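December, late, kettle just gone off

I've had the best day and I didn't leave the house until four. Kitchen day! I'd been threatening it since we got back from Orwood and this morning I woke up before six with the magpies going and thought, right, now, before it gets hot. Had the radio on and my old shorts on and I was into it before I'd even had a proper coffee.

The plan (I did write one, on the back of the Flerno catalogue) was to go through every bit of food we own, work out what we've got, eat what needs eating and shuffle things so that you can reach the fridge without doing that sideways crab walk. I love a job like this. I love it more than the beach, some days. You start off with a muddle and by lunch you know where the cumin is.

First discovery of the day was that leftovers make a magnificent breakfast. I got the little dishes out and put them on the wooden table and just grazed while I worked, a forkful here and there every time I went past. I've always liked eating like that, from five things at once, and I reckon it's from growing up in a house where the table never got completely cleared. Mum would just push things along a bit to make room for homework.

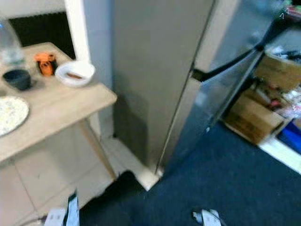
Anyway the table. I'm so fond of that table. It came from the clearance place out at Brirach, 80 dollars, and we got it home with the boot tied down with a dressing gown cord. I keep thinking I'll sand the top back and oil it, and then I look at it in the morning and like it the way it is, all pale and a bit worn. I did get down on the floor and tighten the legs, which took the allen key from the biscuit tin and a lot of language. No more wobble! I leant on every corner to check and then leant on them all again for the pleasure of it.

While I was down there I did the tiles. I used the old toothbrush on the grout and a bucket of hot water with vinegar, and I worked backwards from the window towards the carpet. Got as far as the strip by the fridge and sat on the carpet side with my feet up waiting for it to dry, eating cold rice out of a mug. Bliss. I could hear next door's sprinkler.

Then the fridge itself. I did the shelves one by one in the sink, and the drawers, and the rubber seal, which I don't think has been done in all the time we've had it. Found a jar of capers from the other house. Found a second jar of capers, open, behind the first. Three mustards. I've put all the mustards together in the door now where they can keep an eye on each other. Rubbed the door down with a bit of dish soap on the soft cloth and then dried it straight away (if you leave it you get those streaks) and gave the long handle a going over too, it gets so grubby underneath where your fingers go.

I stopped for a proper sit down at eleven. It was 92 on the old thermometer out the back, the one that came with the house and only does Fahrenheit, so I pulled the blinds on that side and had a cordial with too much ice.

After that came the packets, and this was the part I'd been saving up for. I do love a packet. Anything you can keep for months and then turn into dinner in a few minutes when you've come in tired and cross. I buy them on holiday, I buy them at the servo, I bought a whole armful at the Pacheco grocery last winter when I only went in for limes. I like the ones with a serving suggestion on them, a round bowl of something looking far neater than mine has ever come out, and I like the wee cooking pot drawings. You could be anywhere in the world and not know a word of the language and still get fed, thanks to a drawing of a pot.
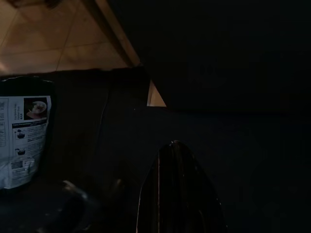
So I made three piles on the carpet. Eat this month, eat whenever, and give away. The give away pile stayed very small, I'm afraid. I read the backs of all of them, with my glasses on and then with my glasses off and the packet held up to my nose, because the print they use is a disgrace. One lot of instructions wanted 1,000 mL of water and I thought, a litre, for one person's lunch? So of course I had to make it. It was soup. Very good soup, and loads of it, and I had a big bowl standing at the bench and put the rest away for tomorrow with the lid on.

I wrote the dates on the fronts in texta, big, so there's no more squinting, and stood them all up like records in a shop instead of lying flat in a heap. You can flick through them! I went back twice this afternoon just to flick through them. I found I could get one more row in if I turned the tall ones side on.

The shelves past the fridge I haven't touched. I looked at them, I moved one thing and then put it back. They can be tomorrow, or January. There's a whole other catalogue of muddle in there and I'd like to come to it fresh, with an empty box and the good radio program on.

At four I finally went out for eggs and bin liners and took the long way back along the creek. Everything smelled of cut grass. Came home, opened the fridge to put the eggs in and got a proper thrill out of how bright it was in there.

Tea was rice again, the last of it, fried up with an egg and one of the mustards stirred through (the grainy one, it works, I'll stand by that). Ate it at the table with my elbows on it, and not a wobble.

List for tomorrow so I don't lie awake with it:

Finish the soup
Ring about the blind in the back room
Find a home for the capers, both jars, or make something with a frightening amount of capers in it
Sandpaper, maybe. Look at the table in daylight first
Soak the tea towels
Those shelves, if I'm game

My knees are killing me and my hands smell of vinegar and I'd do the whole day over again. Going to have one more look in the fridge and then bed.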